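About Grulberg

Grulberg began with a linen cupboard that would no longer shut. Reto Hofstetter had inherited it from his grandmother along with everything inside, and when he finally emptied the shelves onto the spare bed he found quilts folded up with such care that he couldn't bring himself to pass them along to the first person who asked. So he learned how to wash them, and then how to mend them, and before long the neighbors were ringing the bell with quilts of their own (and a christening blanket, and once a whole set of curtains).

That was 14 years ago. We have moved twice since then, and we are now very happily settled on the ground floor of the old Doucet building, where the windows are tall and the light is kind to anyone trying to match a blue thread to a slightly different blue. We look after bedding and everyday clothes for families, guesthouses and small inns — washing, airing, patching, relining, and putting away for the season if you are short of closet space at home.

We are fond of patchwork most of all, and we suppose it shows. A patchwork quilt has so much going on in it that you can live with one for years and still find a little row of diamonds you hadn't noticed before. It also asks for patience, as the panels don't all age at the same speed. One print will fade while the piece beside it stays as deep as ever, and we like to leave that alone unless you tell us otherwise. What we do look at very closely are the seams and the borders, and we'll always call you before we unpick anything.

Clothes came later, mostly because people kept bringing them in the same bag. Denim jackets are a great favorite here, especially the ones with warm hoods, which want gentle brushing once they are dry and no hurry at all. Pocket flaps, cuffs, buttonholes, worn elbows — bring them in. Nino, our front room, has a long rail for finished work and a good armchair, and you are welcome to sit in it while we have a look at what you've brought.

Every piece is checked by 2 of us before it goes home, and it goes home folded in a cotton sheet, never in plastic. Our storage season starts in November for summer things, and we have 40 shelves set aside for it. They do fill up, so please telephone early! If you live out toward Sukel, ask about our collection round and we'll try to fit you in on the way.

Blues are what we seem to see most of, year in and year out, and we have never grown tired of them.

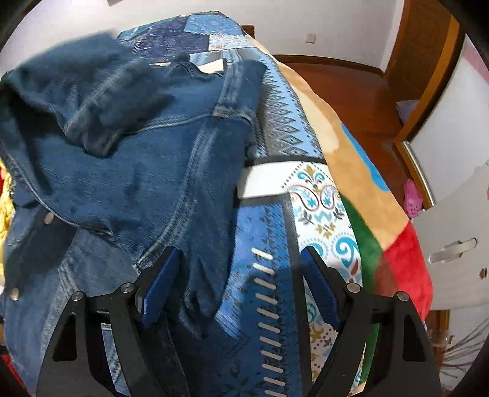 Visiting Us

Come by any weekday morning, or ring the bell at the side door if the front is closed.

Contact | © Grulberg Quilt and Linen Care | Back to top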